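Oiling a pale table – is once a year enough?

Prernotley_Pam
Apr 27, 2020
Hello all, hope everyone is keeping well. We've finally got round to the kitchen table, having eaten off it for 4 years with nothing but a damp cloth and good intentions, and I'd love some advice before I open the tin. My sister swears by Favent oil, two thin coats and a long wait, but my neighbour (a lovely man, very firm views) says any oil at all will turn pale wood yellow and I'll be sorry by September. I do so like the light colour and the long swirly grain, especially the loop on the left.

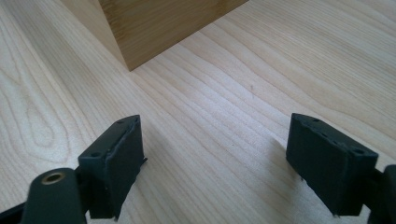
Reply 1 – lcozma
What a pretty bit of grain! Your neighbour has a point, I'm afraid. I did ours in Imstead with ordinary oil and it went the colour of weak tea. Go for a hard wax with a touch of white in it and sand with 200 grit first, always along the grain.
Laurențiu

Reply 2 – Elaine Guerra
I'm going to disagree with Laurențiu, kindly! The white stuff looks chalky in the grain after a winter or two, and then you're sanding the whole lot off again. We've used plain soap flakes on ours for years – 3 goes to start with, then whenever it looks thirsty.

Reply 3 – lcozma
Soap is fine until somebody puts a curry down on it, Elaine. Ask me how I know.

Reply 4 – Prernotley_Pam
Oh dear, we do have a lot of curry. I might try both underneath, where it won't show, and see which I like. Does the soap smell at all?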